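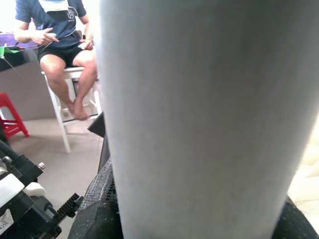 To: Workplace Practice list
From: Operations Office, Pultov site
Subject: Re: Handling cells and job descriptions

Dear colleagues,

Thank you to the Inia office for the questions sent to the list last week. We answer them below in the order they were put, and we ask other sites to reply on the list as well, so that the answers remain in one place.

> We have been told that two handling cells will be
> installed in our packing area under the Trindeck
> program. Staff would like to know whether the present
> packer positions will be kept, who is responsible when
> a gripper drops or crushes an item, and whether anyone
> will be required to stay beside the cell for a full
> shift. We would also like to know how much training
> Pultov gave before the start.
> Operations Office, Inia

On positions. No packer position at Pultov has been removed. Six employees moved from hand packing to what is now called cell attendance. Their pay grade was kept, but the written job description was changed only in November, well after the work itself had changed. We regret the delay and advise Inia to have the new text agreed before the first cell is switched on. Two employees asked to return to hand packing and were able to do so.

On dropped and crushed items. The attendant is not held responsible for a failed grip if the cell was running on approved settings. The item is set aside, the time is written in the cell log, and the shift lead decides whether the settings need review. Smooth round items gave us the most trouble in the first weeks. Attendants noticed this before the supplier did, and their notes led to a change in how far the fingers close. We now hold a short meeting at 2 p.m. at which attendants report such matters directly to the engineering group.

On time at the cell. This has been the most frequent complaint. Packing by hand was tiring, but people moved and talked while they did it. Attending a cell involves long periods of watching, and several employees reported that they found this harder than they had expected. Attendance is therefore limited to half a shift, with other duties for the remainder. Seating is provided at each cell, and attendants may sit whenever the work permits.

On training. Each attendant received around 25 hours, divided between the classroom and the cell. The classroom part was prepared by Ševčík and was generally well received. The practical part was too short – most questions came up only after the trainer had left – and we have asked for a return visit to be included in any future contract.

The current job description and a blank log sheet can be requested from this office. Sites that have set a different limit on attendance time are asked to state it in their reply, together with the length of their shifts.

Respectfully,
Operations Office, Pultov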